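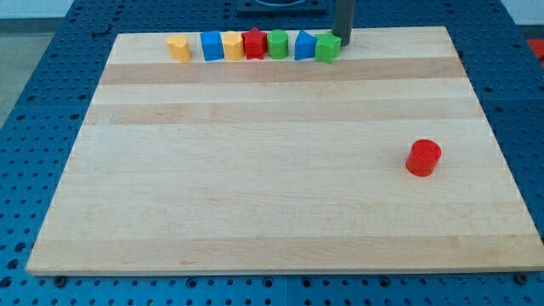 The shape blocks at the far end of the maple board, July

So the board has finally been out of its wrapping paper for a whole evening, and what did I do with it? I put toys on it. I had every intention of oiling it first! But the box of shape blocks was sitting right there, and a long pale board is asking for something to be lined up on it, so I did the blocks, and then I stood there admiring them like I'd built a cathedral.

I do like them. The red star is my favorite, with all those ridges down the sides (Zanele says I only like it because it's the hardest one to get into the sorter, and she may be right). The green cylinder is a close second. I had a whole argument with myself over the yellow one on the left, the one with the rounded top end that looks a bit like a heart. Zanele calls it the heart, Sipho calls it the bean, and I've started calling it the bean too, which feels like a betrayal.

The board came from Matlala, 163 for the big size, and I winced when I paid. But the stripes! Mostly cream, then these tan bands running across, with the broad one down near the front edge. I keep running my hand over the little knots. Sipho thinks I should put them face down and use the other side for bread. Absolutely not. I paid for those knots.

The blue worktable is still the best thing I ever dragged home. All those holes — crumbs go straight through them and onto the floor, which is a nuisance, but I love it anyway, and the maple looks so warm against the blue. I thought about leaving the board there for good. Then I thought about dinner.

Phoned Zanele at 9 to ask what oil she uses. She swears by the Soresine one, two thin coats and leave it overnight, and says I'm not to go near the thick stuff from Denutau because hers stayed tacky for weeks. The 300 ml bottle should last me years. I'll pick one up tomorrow if I'm passing, and some soft rags, as the old ones shed fluff on everything.

The blocks go to Sipho's little one at the weekend. I might give them a wipe first. I might also hang on to the star for another day or two — just until I've oiled the board.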